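How to Follow a Governor's Public Schedule and Check It Against the Record

Last updated: 2026-02-17

Print this page | E-mail this page

This guide explains how to track the public appearances of a state governor who may be preparing a run for higher office. It covers the daily schedule, out-of-state travel, and the campaign finance reports that show who paid for what. It assumes a computer, a spreadsheet program, and no special access.

Before you start

Set up one spreadsheet with these columns: date, event, city, state, source, type, host, paid by, notes. Keep one row per event, even when several events take place in the same building. Merged rows cause trouble later when you sort by host.

Use three values for type: official, political, and personal. If you cannot tell, leave the cell blank. A blank cell is easier to fix than a wrong guess.

Step 1. Find the published schedule

Most governors' offices release a schedule the evening before or the morning of the day it covers. Look on the press page first. If the schedule goes out only by e-mail, sign up for the press list. Some offices restrict the list to reporters, and in that case the same items often appear in the daybook of a local news site.

Save a copy of each schedule on the day it is released. Offices replace or remove old pages, and a link is not a record. Name files by date, year first, so that they sort in order.

Step 2. Log the gaps

Write down the days marked "no public events" as well as the days with events. A run of empty days is often the first sign of travel. Enter these rows with the city blank and fill them in as other sources turn up.

Local papers in early primary states are the best second source. County party dinners, house parties, and book events are listed there weeks ahead, usually with a ticket price and the name of the host. In our own test log for the fictional-sounding but quite real Rindmont County dinner, the local notice gave a start time and a ticket price that the governor's office never released.

Step 3. Request the travel records

State police or a similar agency normally provides security for the governor out of state, and the cost is public in many states. Send a written request under the state's open records law. Ask for:

- dates and destinations of out-of-state trips
- lodging, airfare, and vehicle costs for the security detail
- any repayment received from a campaign or political committee

Limit the request to a period of 60 days. Short requests are answered faster and are harder to refuse as too broad. Our request for the Poltby trip was numbered 1694 and came back with hotel bills but no airfare, so a second letter was needed. Quote the request number in every later message.

Step 4. Match trips to committee reports

A governor who is testing the waters will usually raise money through a political action committee. Download its reports and filter the spending entries for travel, lodging, and catering. Sort by date and compare with your log.

Allow for delay. The date on a report is often the date of payment, and a hotel bill may be paid weeks after the stay. Treat an entry as a match only when the city and the vendor both fit. 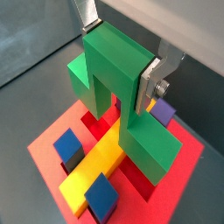

Step 5. Code the events

Go back through the blank cells in the type column. Apply the same test to each row: who invited the governor, who paid, and whether a contribution was requested. A speech to a trade group can be official even when it is given in a primary state. A dinner hosted by a county party is political, whatever the press release calls it.

Have a second person code a sample of 20 rows without seeing your answers. If more than a few differ, rewrite the test and start the column again.

Step 6. Write up the result

Report the number of days out of state, the number of political events, and the amount repaid to the state. Give the period covered. Do not describe a trip as campaigning unless a filing, an invitation, or a statement supports it — a visit to an early state is not a declaration. Send the office your figures before you publish and allow eight days for a reply.

Keep the saved schedules, the request letters, and the spreadsheet together in one folder. Corrections will come in, and each one should be traced to a source.

Related items

- Reading a Committee Report Line by Line
- The Gallagher Method for Sorting Donor Lists
- Using the Trorkex Spreadsheet Template
- Open Records Letters: Sample Wording
- February Filing Deadlines by State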